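Greifpose springt bei langen dünnen Objekten (Tiefenbild, 6-DoF-Planer)
Forum > Manipulation > Wahrnehmung und Greifplanung

y_henao
Hallo zusammen,
wir betreiben einen Arm mit Zweifingergreifer, Greifplanung über das Kela-Paket, Bahnplanung mit Palomino. Bei kompakten Objekten läuft alles. Bei stabförmigen Objekten kippt die Greifachse zwischen zwei Zyklen um fast 180 Grad, obwohl sich nichts bewegt hat. Der Planer verwirft dann die laufende Trajektorie und fängt von vorn an. In 25 Versuchen ist das 18-mal passiert.

Aufbau: Küchenzeile, Arbeitsplatte aus weißem Marmor mit grauer Äderung, darauf ein Holzbrett, darauf das Zielobjekt (schwarz, Stabform).
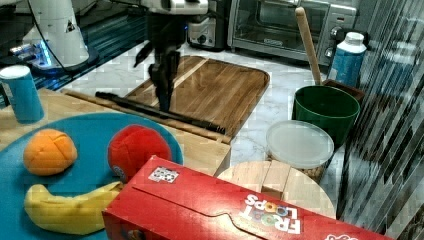

Greifer über dem Brett, Zielobjekt liegt diagonal darunter.

Segmentierungsmaske sieht sauber aus. Hat jemand eine Idee, wo ich anfangen soll?

e.pacheco
Wie bestimmst du die Orientierung? Wenn es eine PCA auf der segmentierten Punktwolke ist, hast du die übliche Vorzeichenmehrdeutigkeit. Der erste Eigenvektor ist nur bis auf das Vorzeichen definiert. Bei einem Parallelgreifer sind beide Lösungen gleichwertig, der Planer weiß das aber nicht.

y_henao
PCA, ja. Vorzeichen lege ich über das Skalarprodukt mit der x-Achse der Basis fest.

e.pacheco
Dann schlägt das um, sobald das Objekt fast senkrecht zur x-Achse liegt. Nimm das Ergebnis des letzten Zyklus als Referenz.

Brastilura
Halte ich für Symptombekämpfung. Schwarzes Material und daneben eine spiegelnde Glasfläche am rechten Bildrand, da würde ich zuerst die Tiefendaten ansehen. Wenn am dünnen Teil Punkte fehlen, wandert der Schwerpunkt zum dicken Ende, und die Achse wird unabhängig vom Vorzeichen unruhig. Wie viele Punkte bleiben nach dem Filtern?

y_henao
Unter 1000, stark schwankend. Am Stiel teilweise Löcher.

e.pacheco
Löcher erklären ein paar Grad Rauschen, keine 180. Das sind zwei getrennte Fehler.

Brastilura
Einverstanden, was den Sprung angeht. Mit Referenz aus dem letzten Zyklus schleppt sie aber eine schlechte Erstschätzung mit. Ich würde die Achse in der 2D-Maske bestimmen und die Höhe aus der Brettebene nehmen.

socorro_s
Zur Bahnplanung: Palomino kann symmetrische Zielposen als Menge entgegennehmen. Beide Orientierungen übergeben, dann wird die mit dem kürzeren Weg im Gelenkraum gewählt. Neu geplant wird bei uns erst, wenn die Abweichung 3 Zyklen in Folge über der Schwelle liegt.

y_henao
Zielmenge plus Hysterese ist jetzt drin, die Sprünge sind weg. Die Achse aus der 2D-Maske teste ich noch. Die Höhe schwankt weiterhin, dafür mache ich einen eigenen Thread auf.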